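Progress report to the Durrani Fund, 2023-10-09
Touring exhibition of painted song books, Salholm Museum

Hello again from Salholm! I promised you a proper update once the summer was over, so here goes. The loans are nearly all agreed, and we now have 132 books and loose sheets on the list, which is more than I dared put in the application. Besedero Library have been very generous (they're lending the big choir book after all, the one with the blue initials) and their conservator spent a good part of August checking bindings with us.

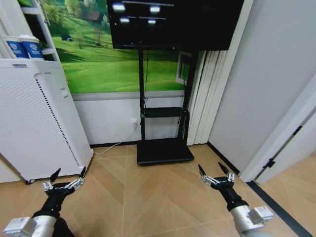 Two grippers with their fingers spread.

The catalogue is where most of your money has gone so far. We're printing 2,000 copies, and the Jenitell essay has come in long but lovely, so I've let it run on a bit and trimmed the glossary instead. Colour proofs are back for the first half. The golds looked a touch green to me – the printer is having another go, and I'd sooner wait a fortnight than be cross about it for years.

Cases are my one real worry. The maker's price went up by £375 a case, and I've covered that by borrowing four older ones from Besedero and repainting the plinths ourselves. It does mean the hymn sheets will sit a little lower than planned, so I'm redoing the labels in larger type.
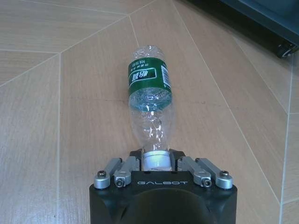
Will the extra cost of the cases change the opening date?
We're still opening in spring as agreed, and the savings on plinths and transport keep us inside the grant.

School visits are filling up nicely, with 200 places booked before we'd even sent the leaflet out! I still need your logo in a format the printer likes, and a line of thanks worded the way you want it, both by the end of the month please. The spending sheet is attached with the receipts behind it.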